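Kurz vor Feierabend, Kaffee kalt, schnell runtergetippt.

Seit Januar läuft bei uns im Ausgabelager der Fletero. Zwei Arme, weißer Rumpf, fährt zwischen Theke und Regal hin und her und räumt Leihgeräte ein. Bohrmaschinen, Schleifer, Kleinkram. Vorher haben das drei von uns gemacht, reihum, immer der mit den schlechtesten Karten.

Was sich geändert hat? Weniger Schleppen. Mehr Bildschirm. Ich sitze jetzt jeden Vormittag in der Simulation und gehe die Abläufe durch, bevor sie auf das echte Gerät dürfen. Umschulung hieß das offiziell, waren zwei Nachmittage bei Rismont und ein Ordner, den keiner von uns je ganz gelesen hat. Den Rest hab ich mir selber zusammengesucht.
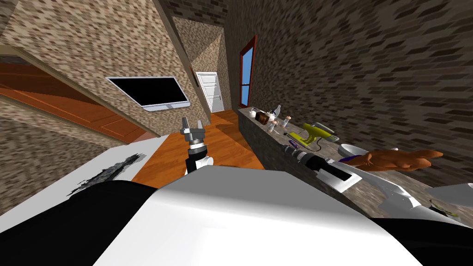
Am meisten Zeit frisst das Greifen. 123 Durchläufe hatte ich letzte Woche, und bei jedem Fehlgriff muss ich eintragen, woran es lag -- Winkel, Abstand, Kabel im Weg. Kabel ist bei mir der Dauerbrenner. Ein Mensch schiebt das mit dem Handrücken weg und denkt nicht mal drüber nach. Ich hab das zwölf Jahre lang so gemacht und konnte es im Fragebogen trotzdem nicht erklären.

Die Stimmung ist gemischt. Die Jüngeren finden es super, klar. Ein Kollege aus der Spätschicht redet nicht mehr mit mir über die Arbeit, nur noch über Fussball. Kann ich verstehen. Gestrichen wurde bisher keine Stelle, aber die eine, die im Frühjahr frei wurde, ist halt auch nicht nachbesetzt worden. Steht so in keiner Präsentation.

Mein Rücken ist besser, das muss ich zugeben. Früher rund 100 Koffer am Tag gehoben, jetzt vielleicht noch die paar, die im Regal ganz unten klemmen. Dafür brennen abends die Augen und ich träume von Greifwinkeln. Und mehr Geld gibts für die neue Tätigkeit ürbigens nicht, "wird geprüft". Seit Monaten.

Nächste Runde ist die Nachtschicht dran, da soll er dann ganz allein einräumen. Die Abläufe dafür liegen bei mir -- morgen ab sieben. Muss los, Bus.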